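Wevari Green Check Wipe-Clean Tablecloth

Home > Kitchen & Table > Table Covers > Wevari

If you have ever put out a heap of snacks for a houseful of people and then spent the evening shaking crumbs out of a cotton cloth, we think you will get along very well with this one. It is the cheerful kind of table cover a lot of us grew up with, all green and white checks with fruit scattered over it, and it makes a plain old table look as if it's expecting company.

The printed surface is smooth and shiny, so cracker crumbs slide right off into your hand (or onto the floor, if you have a dog who likes to help). Tea rings and sticky spots come up with a damp cloth and a drop of dish soap. Please don't put it in the washer, and do keep hot pans off it.
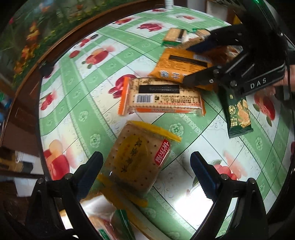
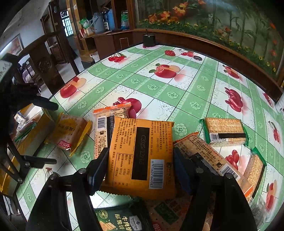 Green check with fruit print, set out with individually wrapped crackers.

We sell it by the piece or off the roll. The roll is the way to go if you have one of those long tables that no ready-made cover ever seems to fit, and we're happy to cut it to whatever length you need. Measure the top, add a little for the drop on each side, and put the numbers in the notes box when you order. Cut pieces can't be returned, so do measure twice!

It will arrive with fold lines. Lay it out flat in a warm room overnight and most of them will relax by morning. A stubborn one can be coaxed along with a hair dryer on low, held well back.

Item: WV-1029
Maker: Wevari
Pattern: Green check with fruit
Stock roll width: 1,000 mm
Finish: Glossy, wipe clean
Returns: 14 days, unopened ready-made pieces only

Customers who buy this one often pick up the Undava felt table pad to go underneath, especially over a good wood top, and the Rarnico cloth clips for the porch. The Chisholm snack baskets are back in stock in both sizes too, and the larger one holds a very generous pile of crackers.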